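Tuvura Clothes Swap: Preparing the Rack

Welcome to our small gallery from the Tuvura clothes swap. We hold it every May in the community room, and it was started by Leonora Tan and her sister Analyn. Last year we received more than 200 pieces, and this year the bags began to arrive very early.

Before the doors open, each piece goes on a hanger and the collar is put straight. Shirts and blouses have their own rack, jackets may share it when there is space. Please click on a photo to see it larger.

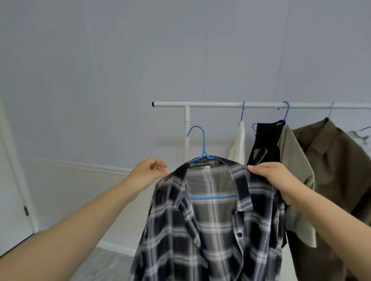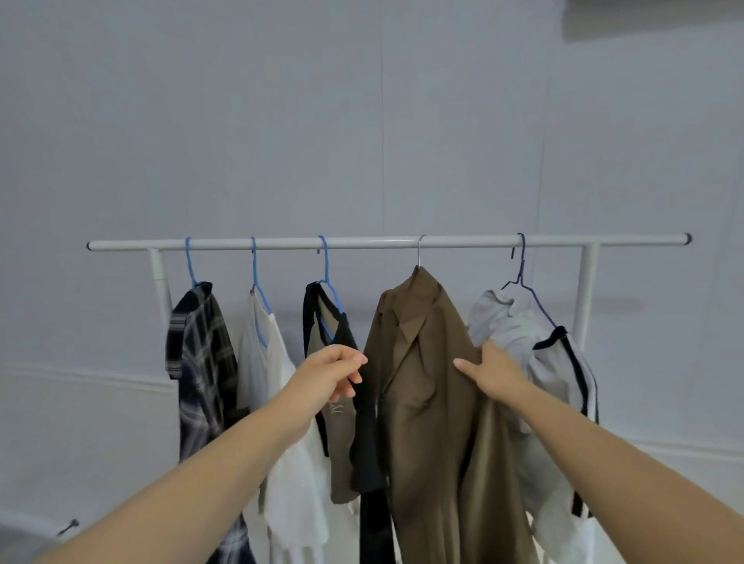 The plaid shirt, held up in front of the white rack in the first photo and hanging on it with its neighbours in the second.

I must say that the plaid shirt is my favourite of this rack. Maribeth Maglaya prefers the blazer, and we had a long and friendly discussion about it over tea.

If you wish to bring clothes for the next swap, we ask that they are washed and that all buttons are present. Three pieces for each person is a good number, but two very nice ones are also welcome. Hangers are always needed, in any colour. You can leave them with Mark Anthony Tolentino at the front desk in the mornings.

More photos: Shoes and Bags / Children's Table / The Tea Corner

Text and photos: Rawiri Rewi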